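Opinion | Automation and Handling

Gripper trials should be judged on soft goods 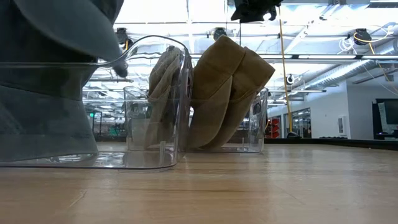

The comparison of grippers is still conducted, for the most part, on rigid objects, and purchasing decisions suffer as a result. A block or a tin presents the same face at every attempt, and almost any pair of fingers will close on it. At Fokberg, where we assess handling equipment for laundries and clothing sorters, we have come to regard such results as of limited value. A fair trial begins with something closer to our members' daily work: fabric in clear plastic bins, some of it folded well above the rim, some of it hanging over the side, with the gripper coming down from overhead. A thick folded piece that stands proud of its bin offers an easy hold. A large one draped across the edge may be gripped just as easily and then drag its bin along the table, and a trial that records only the grip will count this as a success.

Our October comparison of the Onix and Usora grippers illustrates the point. Each was given 300 attempts on the same arm, under the same controller. On rigid items the two could hardly be told apart. On fabric, the Onix completed 204 attempts and the Usora nearly 100 fewer. Neither supplier's printed material would have led a buyer to expect a gap of that size.

It has been put to us that fabric trials are too untidy to repeat. The objection has some force. A cloth never falls in quite the same way twice, and a laboratory that wishes to publish a single figure will find this inconvenient. The Salehi procedure, which we now follow, answers it in part by setting out 13 starting arrangements and requiring the operator to restore each one by hand before the next attempt. The work is slow — a full comparison occupies most of a week — and the cost should be shared between suppliers and buyers.

We would therefore ask suppliers to state, alongside any success rate, what was picked up and how it lay in its container. Buyers should ask for the failed attempts as well.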